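Ticket 3077
Product: Ivemby tiered display rack, clear, stepped shelves
Opened by: R. Zurton
Handled by: Finbarr Kavanagh, Brarnoleo customer support
Status: Open, waiting for parts
Date opened: 31/05/2021

Subject: Rack rocks when the front step is loaded

Customer wrote:

Good morning. I bought your clear rack with steps in April and I have a problem with it. When I put bottles only on the front step, the rack moves a little, forward and back, and the bottles touch each other with a small noise. If I load the back first it is better but it does not go away. I have read the leaflet two times and I did not find a word about the loading order.

I use the rack on a brown table. I keep drinks on it, two of them are Coca-Cola bottles, and also a tall yellow bottle and a few with pink caps. Nothing is very big. I also tried the kitchen floor, which is tile, and there it rocks the same way. So I think the table is not guilty.

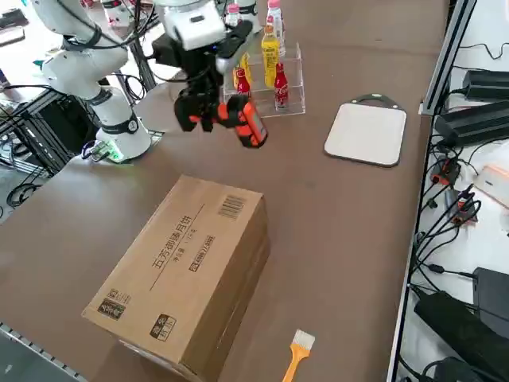
The cutting board normally lies flat to the right of the rack, so I took it away for one test, in case it was pushing on the side. No change. Then I put a folded paper under the left front foot. With the paper the rocking stopped for one evening, but in the morning the paper was flat and the rack moved again.

Please tell me if I can repair this or if I must send it back. I do not have the original packing any more.

Reply from Finbarr Kavanagh:

Thank you for the clear report. Please do this test: take all bottles off, turn the rack upside down on a towel and lay a ruler across the two front feet, then across the two back feet. Write to me which foot does not touch the ruler. Please check also if the protective film is still on the feet. It is thin and easy to miss.

Customer wrote:

I did the test. The film was still there on two feet, I am sorry, I did not know about it. I removed it with my nail. After this the rack is better, but the left front foot is still short. I can push a piece of card under it. With the two Coca-Cola bottles on the lower step it moves, with the tall yellow bottle in the middle also on the rack it moves less.

Reply from Finbarr Kavanagh:

No problem about the film. The short foot is our fault and you do not need to return the rack. I am sending a set of stick-on feet, part 178, from our store in Rugemalira. Please clean the old feet with warm water, let them dry, and change all of them together so the height is equal. Leave the rack empty for 12 hours after that.

Customer wrote:

Thank you, I will wait for the feet. One more question, can I wash the rack with the normal dish soap before I stick them?

Reply from Finbarr Kavanagh:

Yes, with a soft cloth. No alcohol and no glass spray, please.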